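Teaching by hand, week two

Mon 6 January

I got back to the demonstrations after the holidays and finished the first batch yesterday evening. The count stands at 304 recordings, of which I threw out 127. Most of the bad ones were my fault. I moved too fast, or I changed my mind halfway to an object and the path had a kink in it.

Maksym Pasichnyk asked why I don't drive the arm with a remote control like he does at Brudari. I tried that in August. It works, but my wrists end up doing odd things and each recording takes far longer. With the tool in my hand I just reach for the object. 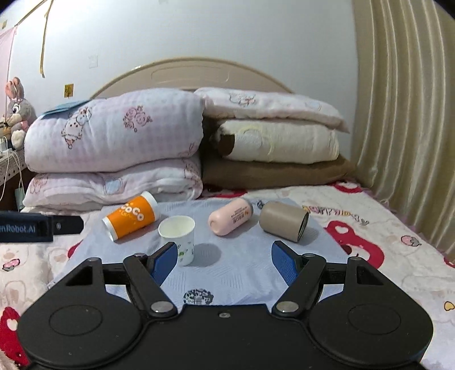
Showing a robot how to pick something up means deciding what a good grasp is before you start. I used to skip that part and it cost me a lot of recordings. A paper cup standing upright and a paper cup lying on its side need different approaches, and if I come at them differently every time the policy learns a muddle. So now I have rules. For the upright cup I come in level, with a blue pad on each side, and close slowly. For anything lying down, like the pink bottle, I turn the fingers across its length first and then go in – no turning at the last moment.

Rostyslav Didenko read my notes and thinks the rules are too strict. He wants more variety in the approach, and some recoveries after a missed grasp. I agree about the recoveries and will add a set of them next. I'm leaving the approach alone until I have seen one full training run.

The next batch is 106 recordings, all with the objects moved between takes. I'll post the results when the run is done.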